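Section 4: Upgrading an Existing Machine to Clastley 7

Read this section before you click anything. The installer has a large green button marked Upgrade Now on its first screen, and it will happily let you press it without a backup. Don't.

4.1 What the upgrade does and doesn't do

Clastley 7 replaces the system files and leaves your home folders where they are. The sales page calls this "seamless." In our testing it was fine on machines that had been kept close to stock, and a good deal less fine on machines with old printer drivers, third-party disk tools or anything that loads at startup from Lurkier.

The release notes also promise a faster desktop. We timed a cold start on the same desktop machine before and after: 67 seconds on version 6, 65 on version 7. Make of that what you will. If speed is your only reason for upgrading, you may want to wait for the February update and see what other people report.

4.2 Before you start

1. Check your free disk space. The installer asks for 18 GB. It unpacks a second copy of itself while it runs, so treat that number as a bare minimum.

2. Check your current version. Open System, then About This Machine. You need build 244 or later. Older builds have to be brought up to 244 first, and the installer won't do that for you, whatever the progress bar seems to suggest.

3. Make a full backup to an external drive. A synced cloud folder is not a backup. If a file is deleted on one side it goes away on the other.

4. Restore one file from that backup and open it. This takes two minutes.

5. Write down your license key on paper. The installer says it will carry the key over. Valeriano Miranda upgraded three office machines for this guide and had to retype the key on one of them.

6. Unplug external drives other than the backup drive, along with scanners, hubs and card readers. Leave the keyboard and mouse connected.

CAUTION: Disk encryption must be fully on or fully off. If the machine is still partway through encrypting a drive, stop and let it finish, even if that means leaving it overnight.

4.3 Running the installer

1. Quit every open program, including the ones that only show a small icon in the menu bar.

2. Open the installer and choose Custom. The Standard option adds the Zonton toolbar and a trial of its photo service, neither of which you asked for.

3. Clear the boxes for anything you don't recognize. Language packs can be added later from System.

4. Select your startup drive. Read the name twice. The backup drive appears in the same list with the same icon.

5. Click Install and enter your administrator password.

6. Leave the machine alone. The time remaining is a guess and not a good one. It sat at "1 minute" for most of half an hour on our oldest laptop.

7. The machine restarts twice. A gray screen between the restarts is normal for up to ten minutes. After that, see 4.5.

Note: On laptops, plug in the power adapter first. The installer checks the battery level once, at the beginning, and never looks again.

4.4 After the upgrade

1. Open System, then Privacy. Usage reporting is switched back on by the upgrade, even if you had turned it off in version 6. Turn it off again if you want it off.

2. Check the default browser and mail program. Both may have been changed.

3. Reconnect your other devices one at a time and test each before plugging in the next.

4. Keep the backup for at least a month. The Remove Previous System prompt appears after a week, and accepting it takes away your only easy way back.

5. Set your desktop background and login picture again if they were reset. Custom pictures are kept in your home folder and can be picked from the Browse window.

4.5 If it goes wrong

Gray screen for more than ten minutes: hold the power button until the machine shuts off, then start it while holding the Shift key.

Error 665: the installer couldn't write to the drive. The help page recommends downloading the installer again. That never fixed it for us. Run the disk check from the recovery menu, then try once more.

Programs that won't open: look for a version 7 update from the maker. The compatibility list on the Clastley site is supplied by the makers themselves, so a green check mark there means only that somebody said it works. 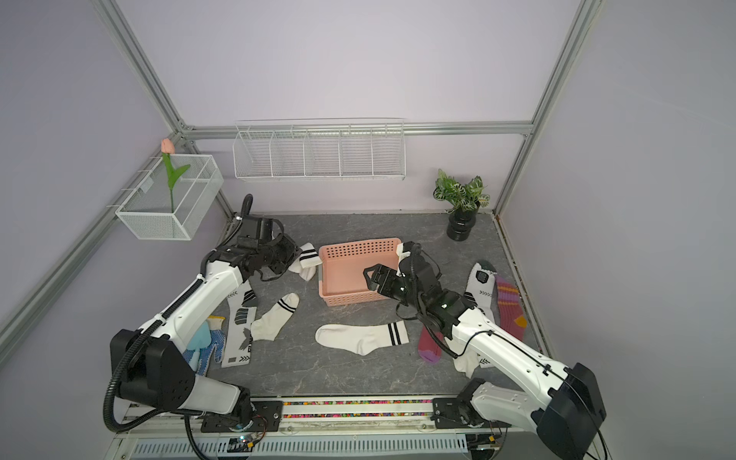
Figure 4-1. Robot arms, socks and basket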